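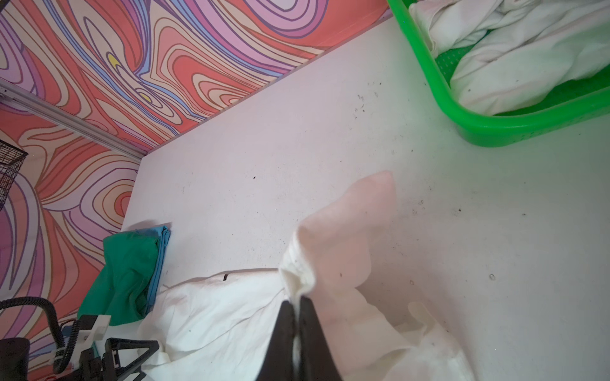
How should a mixed load of clean laundry be sorted before it is folded?

By fabric first and by colour second, so that thin and sheer pieces are taken out of the basket before the heavier ones, and each kind is folded while the table is still largely clear.

The answer comes from Nosipho Mokoena, who has been in charge of linen at Storkham residential college for 14 years. The college houses 500 students, and in September, when the rooms are made ready, the linen service handles 1,082 separate pieces in its busiest week. We met her in the folding room at two in the afternoon, when the morning's washing had already been brought through.

Ms Mokoena considers folding to be a task that is taught too quickly. New members of staff are shown how to make a neat square and are then left to manage. "The square is the easy part," she said. "What takes time to learn is what you do with the pile. If you pull from the top without looking, you will have three kinds of cloth in your hands and no place to put any of them."

Her own practice is to set the basket at one end of the table and keep finished work at the opposite side, against the wall. In the folding room the wall carries a swirling pattern in coral, lavender and light blue, chosen by the students during the last redecoration. On the table, a folded green cloth lay with a folded light blue one beside it. White pieces remained in the green basket, heaped above the rim.

"Coloured cloths I like to finish early," she explained. "They are few, and they mark the place where the stack will go. The whites are the bulk of the work and they can wait in the basket. A basket with holes in it is best for that, as the air gets through."

She was asked whether thin fabrics call for a different method. Sheer pieces, in her experience, are the ones most often spoiled by haste. They slide, they cling to whatever lies beneath them, and a crease pressed in by a heavier cloth may not come out without an iron. She advises lifting such a piece clear of the table before laying it down again by itself. "Hold it up and let it hang for a moment. You will see where it wants to fall. Then you lay it flat and smooth it from the middle outwards, with the side of the hand and not the fingertips."

On the question of the table itself, Ms Mokoena was firm. A white surface is preferred at Storkham, although it shows every speck and crumb. Her deputy, Bheki Nkosi, had at one time proposed a darker top for that very reason. The proposal was discussed and declined. "Mr Nkosi said that a dark table would look cleaner," she recalled. "I told him that I would like to know when it is dirty. Lint, grit from a pocket, bits from somebody's biscuit, I want to see all of it." The table is wiped with a barely damp cloth and then a dry one, and this is repeated between loads.

Staff are also asked to keep personal belongings off the working surface. Pens and clips go in wall-mounted storage, and a black wire mesh basket hangs within reach of the table.

The college follows a written guide to linen care, prepared by Nandi Mthembu and revised each year. It asks for plain white cloths to be folded in thirds lengthwise and then in half, with the fold facing outwards on the shelf. Coloured cloths are folded in the same manner but stored separately. Any piece bearing a stain or a mark is set aside for inspection. Ms Mokoena supports the guide, with one reservation. "It says to fold at once, as soon as the load is out. That is right for cotton. For some of the mixed fabrics I would give them ten minutes on the line first."

Asked what she would recommend to students who do their own washing, she kept to practical matters. Empty the pockets. Shake each piece once before it goes on the table. Do not fold on the bed, where the surface gives way under the hand. Small items should be left to the end and paired all together.

The linen room is open to residents each morning from eight. Students who wish to be shown the folding method may ask Ms Mokoena or Mr Nkosi at the counter, and copies of the guide are kept there.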